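Wancombe Women's Soccer Supporters Group
Minutes, 8/13/20, by phone and video

On the call: Bahman Ahmadpour (chair), Lilian Mushi, Nives Ferraro, Cinzia Russo. Kurniawati Entili joined at item 2, bad connection.

1. Last minutes. Fine as sent, except the Tresow score was 2-2. Lilian to fix.

2. Season. League still saying no crowds til further notice. Home games will stream, away games up to the host club. Nives has asked Tresow twice if they'll stream theirs, no reply. Will try their coach direct.

3. Season ticket money. 89 holders. Club offering refund or roll over to next year. Cinzia thinks most will roll over, Bahman not so sure, people are short right now. Agreed we don't push anyone either way. Email goes out with both options, same size type (Kurniawati's point).

4. Away bus. Deposit paid to Awwad Coaches back in April. They'll hold it as credit but want that in writing from us. Bahman to write.

5. Scarves. 16 left from last order, all the old crest. Sell at 8 dollars each, postage extra. Some talk of giving them to the under-12s instead. No decision, back next time.

6. Banner. Lilian has it at home, one corner is torn. Club will let us hang it behind the north goal for the streamed games. Needs to be at the gate the night before. Who has the long zip ties??

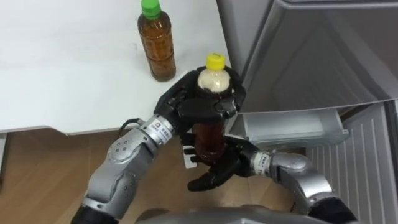
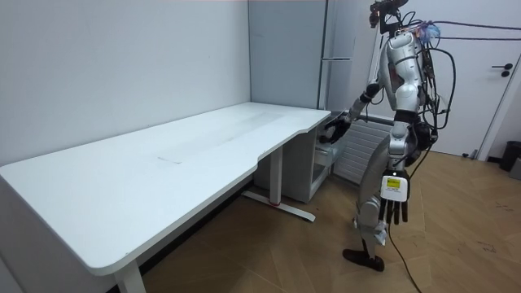

7. Newsletter. Jurno piece on the new keeper is nearly done, Nives waiting on two quotes. Match reports to be shorter, last one ran to four pages. Cinzia will do teh fixtures page.

8. AOB. Kurniawati asked about a player of the year vote with no one at the games. Do it online, one vote per member. Bahman to set up.

Next call same time, two weeks. Lilian sends the link.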